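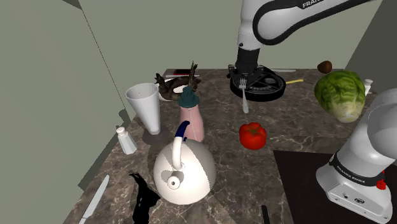 Why we chose mountain rescue calls

3 min read

Our group studied how the volunteer rescue team in Brallenwood receives calls from walkers who are lost or hurt. The town lies under the Uto ridge, and in winter many visitors go up without a map. We wanted to know which part of a rescue takes the most time before the team leaves its base.

How we worked

The team allowed us to read 70 call records. We removed 2 of them, as the place of the accident was not written. For every other record we noted the hour of the call, the path, the weather and the moment when the first vehicle left. In February we also walked the Lau path ourselves and tested the phone signal every 500 metres.
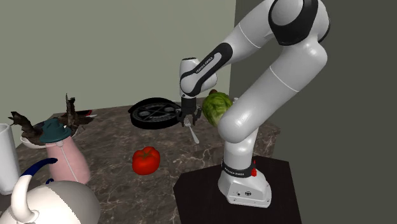

The longest delay came from finding the right place. Callers on the Lau path often gave the name of the car park where they had started, and the team had to ring them back. On the lower part of the path our phones worked well, but after the Ritevon bridge we lost the signal at 3 points in a row.

What we propose

We suggest small numbered signs on the posts which already stand beside the path. A caller could then read the number to the operator. We did not study rescues at night, and our records cover only one side of the ridge, so the results for the north side can be different.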